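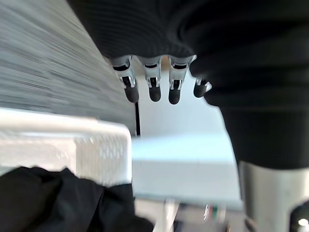

손가락 원점 보정은 얼마나 자주 해야 합니까?

물건을 800회 잡을 때마다 한 번 합니다. 손끝 고무를 바꾼 날에는 횟수와 관계없이 다시 합니다.

위 내용은 저희 정비 노트에서 그대로 옮겼습니다. 침실에서 옷을 정리하는 양팔 로봇이고, 제어 프로그램은 Sosa를 씁니다. 한국어로 긴 글을 쓰는 것이 아직 어렵습니다. 틀린 표현이 있으면 알려 주십시오.

요즘 고민은 왼손입니다. 지난달까지 괜찮았는데 8월에 들어와서 왼손 손가락이 닫힐 때 한 개가 조금 늦습니다. 기록을 보면 파지 2163회째부터 오차가 커졌습니다. 관절의 핀을 닦고, 손목 커넥터를 뺐다가 다시 끼우고, 원점을 다시 잡았습니다. 그날은 좋아졌는데 목요일 오전에 또 같은 증상이 나왔습니다.

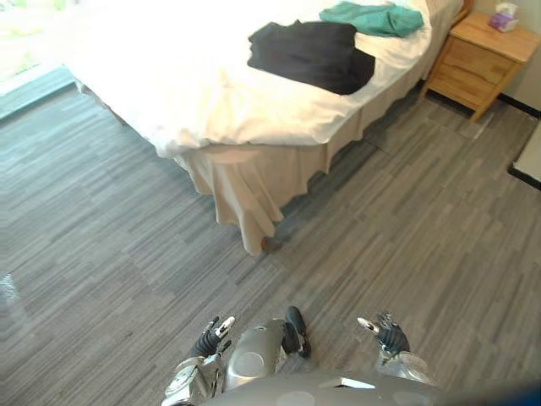

다음으로 의심한 것은 케이블 길이입니다. 팔을 앞으로 뻗으면 손목 쪽 케이블이 당겨집니다. 그래서 고정 클립을 팔꿈치 쪽으로 옮겼습니다. 옮긴 뒤 261회를 잡았고 늦는 현상은 7회 기록되었습니다. 줄었지만 없어지지 않았습니다. 경험이 있는 분의 의견을 듣고 싶습니다.

- 모리카와_히요리

---

medve_g
800회는 너무 자주라고 생각합니다. 원점을 자꾸 다시 잡으면 마모가 숫자 뒤에 숨습니다. 저는 보정값을 그대로 두고 오차가 어떻게 변하는지 먼저 봅니다. 혹시 보정 전의 값을 저장하셨습니까?

---

모리카와_히요리
저장하지 않았습니다... 다음부터는 날짜를 붙여서 저장하겠습니다. 감사합니다.

---

kamarul.k
medve_g 님 의견에 반만 동의합니다. 저장은 꼭 해야 합니다. 하지만 집 안에서 천을 잡는 손은 공장의 손과 조건이 다릅니다. 실과 먼지가 링크 사이에 들어갑니다. Dredden에서 일할 때 같은 방식의 손을 관리했는데, 보정을 미루었더니 얇은 티셔츠를 계속 놓쳤습니다. 장갑을 씌우는 경우에는 장갑 안쪽도 뒤집어서 보십시오. 손가락 끝부분에 실이 뭉쳐 있으면 닫히는 시간이 그 손가락만 길어집니다.

---

medve_g
먼지가 문제라면 청소 주기를 줄이면 됩니다. 보정 주기는 다른 이야기입니다.

---

kamarul.k
말로는 다른 이야기이지만 작업은 같이 하게 됩니다. 장갑을 벗기면 다시 끼울 때 손가락이 조금 밀립니다. 저는 그 상태로 그냥 돌리고 싶지 않습니다.

---

szabo_d
끼어들어서 죄송합니다. 시험 자세는 어떻게 하셨습니까? 팔을 접고 시험하면 정상이고 침대 쪽으로 뻗으면 늦어지는 경우, 저는 손가락보다 케이블을 먼저 바꿉니다. Holtel 쪽 정비 문서에도 팔을 끝까지 뻗은 상태에서 손을 20초 동안 열고 닫으라고 쓰여 있었습니다. 그때 손목을 천천히 돌려 보십시오.

---

모리카와_히요리 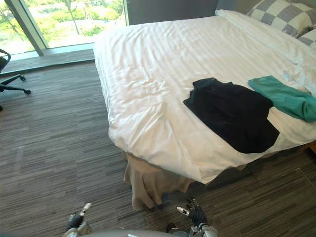

szabo_d 님 말씀대로 시험 순서를 다시 만들었습니다. 먼저 팔을 접고 손만 움직입니다. 다음에 팔을 뻗고 같은 동작을 합니다. 마지막에 옷을 잡습니다. 옷을 놓는 방법도 바꾸려고 합니다. 지금은 청록색 옷이 검은색 옷의 모서리에 닿아 있어서, 손가락이 늦은 것인지 두 벌을 함께 집으려고 한 것인지 기록만으로 구별하기가 어렵습니다. 앞으로 한 벌씩 놓고 하겠습니다. 그리고 사무용 의자도 치워야 합니다. 바퀴 달린 다리가 바닥 쪽으로 나와 있으면 로봇이 침대 옆으로 돌아갈 때 길이 좁습니다.

팔을 접은 시험과 뻗은 시험의 결과는 차이가 있었습니다. 접었을 때는 늦는 일이 없었고, 뻗고 손목을 돌렸을 때 한 번 늦었습니다.

---

szabo_d
그러면 케이블 쪽이 맞는 것 같습니다. 손목 안에서 꺾이는 부분을 보십시오. 겉은 멀쩡한데 안에서 선이 끊어지기 시작한 것을 두 번 보았습니다.

---

medve_g
한 번으로는 모릅니다. 같은 자세로 더 반복하고 나서 부품을 주문하십시오. 좌우 케이블을 서로 바꿔 끼우는 방법도 있습니다. 증상이 오른손으로 옮겨 가면 케이블입니다.

---

kaede_maruyama
좌우를 바꾸는 것은 조심하셔야 합니다. 저희 기체는 왼쪽과 오른쪽의 핀 배열이 다릅니다. 커넥터 모양은 같아서 들어가기는 합니다. 저는 그렇게 해서 기판을 한 장 버렸습니다. 배선표를 먼저 확인하십시오.

---

medve_g
그것은 몰랐습니다. 제 기체는 양쪽이 같습니다. 위의 조언은 배선표를 본 다음에만 해 주십시오.

---

모리카와_히요리
배선표를 찾아보니 저희 것도 좌우가 다릅니다. 바꾸기 전에 읽어서 다행입니다. 왼쪽 케이블 한 개를 Pliltanham에 주문했습니다. 도착할 때까지 뻗은 자세의 시험만 계속하고, 장갑 안쪽의 실도 확인하겠습니다. 보정 주기는 800회로 두고 보정 전의 값을 매번 저장합니다. 교체한 다음에 결과를 이 글에 쓰겠습니다.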